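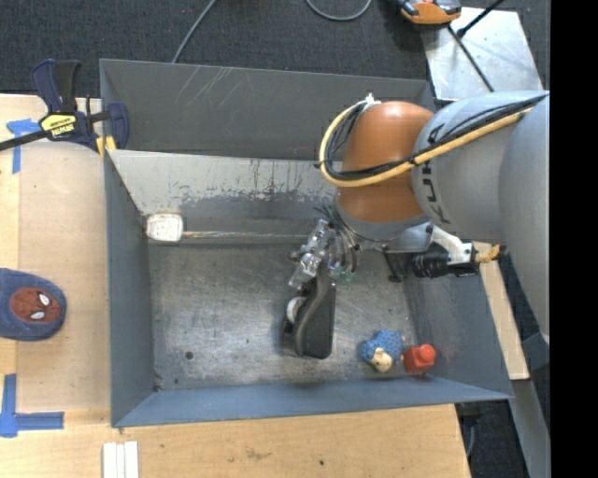 Gray metal bin on a light wooden tabletop.

Karatley Community Orchard
Minutes of the winter members' meeting, 3rd January

Present: 35 members, plus two visitors from the Vandstead allotments, who were very welcome (and brought an excellent plum cake). Apologies were read.

1. Minutes of the last meeting
Agreed, with one correction. The old pear by the lower gate is a cooker, and was put down as an eating pear. Several people who had bitten into one spoke up for the correction.

2. The apple year
What a season! We pressed 207 gallons of juice, our best yet, and the late russets were still coming in when the leaves were nearly gone. The juice from the top rows was sweeter than last year's and those who tried the blend with crab apple in it want more of the same. It was agreed to keep that blend and to write the recipe down this time.

Cider is coming along nicely in the shed. One barrel is slow and will be left alone until spring. Tasting notes are welcome but please leave enough for bottling.

3. Winter pruning
We have up to 11 trees to get through before the buds swell, beginning with the two big cookers on the Paltness Lane side. New members are very much encouraged to come. You don't need to know a thing about pruning, and it is a lovely way to spend a cold morning. Bring gloves and a flask.

There was a good long talk about the leaning tree in row four. Some would like it propped, others would take a third off the crown and see how it does. Decision: prop it now, and look again after the fruit sets.

Cut wood will be stacked by the hedge. Anyone with canker on their cuttings, please burn them and keep them out of the stack.

4. New trees
Nine young trees are on order from Laaksonen Nursery, all on half-standard rootstock. Members voted for three early dessert apples, four keepers and two quinces. The quinces got a cheer. Holes to be dug ahead of delivery, stakes in first. The wet corner is not to be planted until the ditch has been cleared.

A member asked about a medlar. Lots of interest, and it goes on the list for next winter.

5. Vandstead swap
Our visitors invited us to bring scion wood to their grafting day. They have an old local apple that none of us has grown and would gladly trade for wood from our russets. Agreed with great enthusiasm. Cuttings to be labeled, wrapped in damp newspaper and kept in somebody's fridge until then.

6. June open day
We will have the beehive talk, the scything and the children's bug hunt again. The cake table moves under the walnut for shade. A suggestion of live music was taken up straight away, and two members are going home to find out if their fiddle and accordion still work.

7. Any other business
The gate latch sticks. Lift, then push, until it is mended.
Found after pressing day: one green scarf, one child's boot.

Next meeting to follow the last pruning session, in the shed, with soup.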